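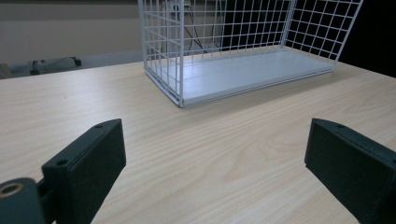
The Pitilholm is a loudspeaker design for home construction, built around a single full-range driver in a vented floor-standing cabinet. It was published as a set of free plans by Matei, a small supplier of speaker parts in Prillamcombe, and has since been copied and altered by amateur builders, mostly for use with low-powered valve amplifiers. The driver sits behind a protective grille of thin coated wire in a regular square grid, much like the sides of the white basket on the table. The openings in the mesh are large compared with the wire, so the grille has little effect on the sound. The cabinet has an internal volume of 46 litres and no crossover network in its basic form.

Background

Matei began by selling drivers, terminals and damping material by post. Customers often asked for a cabinet drawing to go with a driver, and the firm's early answer was a photocopied sheet with outside dimensions and little else. The Pitilholm plans replaced this sheet. They took their name from the workshop where the prototype pair was made and came as a folded drawing with a cutting list on the back.

The first printing ran to 1000 copies and was given away with orders. A second version followed after builders complained that the port dimension had been measured from the wrong face of the baffle. The two versions can be told apart by the position of the title block, which moved from the lower left to the lower right. Cabinets made from the first version work, but are tuned slightly lower than the designer meant.

Construction

The plans call for 18 mm birch plywood, with chipboard allowed for the back panel. All joints are plain butt joints, glued and clamped. Screws may be used instead of clamps and left in place if the outside is to be veneered. A single shelf brace is fitted below the driver, with a large hole cut in it so that air can move freely through the cabinet.

The driver is mounted from the front. The cut-out is chamfered on the inside of the baffle, a step that many home builders leave out. Without it, the thickness of the wood forms a short tunnel behind the cone, and some builders report a hollow sound on voices. The job can be done with a router or, more slowly, with a rasp.

The port is a rectangular slot running the full width of the cabinet at floor level. It is formed by a second panel fixed above the base. The length of this panel sets the tuning, and the second version of the plans gives a tuning frequency of 51 Hz with the standard driver. Builders who use a different driver usually make the panel too long at first and trim it before the side is glued on.

Damping material is applied to the back, the top and one side wall. Sheep's wool, felt and polyester wadding have all been used. The plans warn against filling the cabinet, as this reduces the output of the port.

Electrical details

In the basic version the driver is wired directly to the terminals at the back. An optional filter, consisting of a coil and a resistor in parallel, may be placed in series with the driver. It is intended to reduce the rise in the upper midrange that is common with light paper cones, and to make up for the loss of bass support from the front baffle at lower frequencies. The filter lowers the overall sensitivity of the speaker. Owners of very small single-ended amplifiers tend to leave it out for that reason, or fit a switch.

The impedance curve shows the usual two peaks of a vented cabinet with a dip between them at the tuning frequency. Measuring this dip is the simplest way to check a finished cabinet. It can be done with a signal generator, a resistor and a multimeter with a suitable AC range. A leak at a joint or around the driver makes both peaks lower and broader.

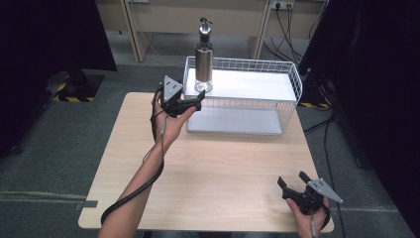
According to a comment left on an earlier version of this article, the dip on a finished pair came out well below the published figure until the wadding was pulled clear of the slot, and the section on damping ought to say that loose material near the port will shift the reading. The same comment recommends stapling the wadding at the edges and checking both cabinets before the backs are sealed with anything permanent.

Variants

The Trurkorlow is the best known variant. It keeps the volume of the original but is shorter and deeper, and is meant to stand on a low plinth. The driver is moved off the centre line of the baffle, with the two cabinets made as a mirrored pair. Opinions differ on whether the driver should be nearer the inside or the outside edge - the drawing shows it on the inside.

A second group of variants adds a small tweeter on top of the cabinet, connected through a single capacitor. Matei never issued a drawing for this, though it did sell a suitable capacitor for a time. A third, less common, closes the port and uses the cabinet as a sealed box with a separate subwoofer. Some 200 pairs of all types were listed in a register kept by the firm, but listing was voluntary and the real number built is unknown.

Reception

Builders have generally praised the design for clear voices and for being easy to make with hand tools. The usual criticisms are limited deep bass, a narrow listening position at high frequencies, and a cabinet that is large for a single small driver. Several have also noted that the sound changes over the first weeks of use as the driver suspension loosens.

Availability

The printed plans are no longer supplied. Scanned copies of the second version are in circulation, and care is needed when printing them, as the drawing was made to scale and some scans have been resized. The cutting list on the back gives all panel sizes in millimetres and should be followed where the two disagree.

See also

Bass reflex
Baffle step
Full-range driver
Single-ended amplifier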